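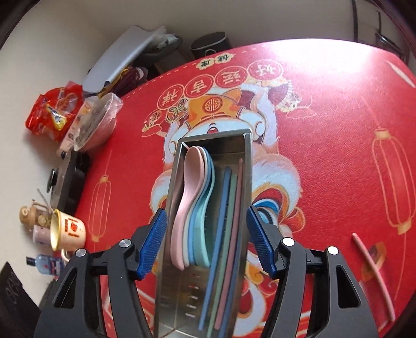
Lunch club at Stedel Hall is switching to its own cutlery, starting Sat 12 May. No more throwaway forks – the club got through 1,000 of them since February. Color sets instead: plastic spoons in pink, off-white, blue and green, chopsticks in much the same shades, kept in long stainless-steel trays on the tables. Pick a color, stick with it all through lunch. Trays were tried out on the red New Year cloth, still in use till the new ones arive from Varkeo.

Tables seat fewer this time, 52 places in all, doors at noon. Soup and noodles first, rice after. Used spoons go in the tub by the hatch, not back in the tray. Same for chopsticks – please check under the table for strays.

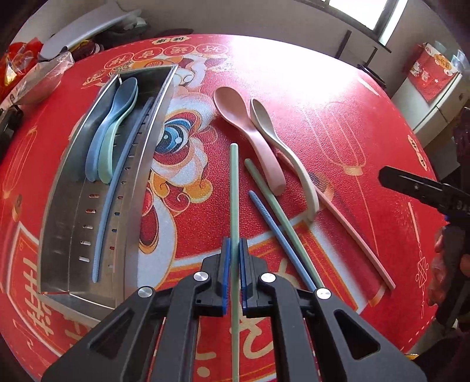
One regular at the Jaris Street table wanted to know if forks could be kept for those who cant manage chopsticks, and said the spoons were fine for soup but no help with noodles. Metal forks on request, says the kitchen. Ask at the hatch.

Places can be booked at the Venter Road desk until Thursday.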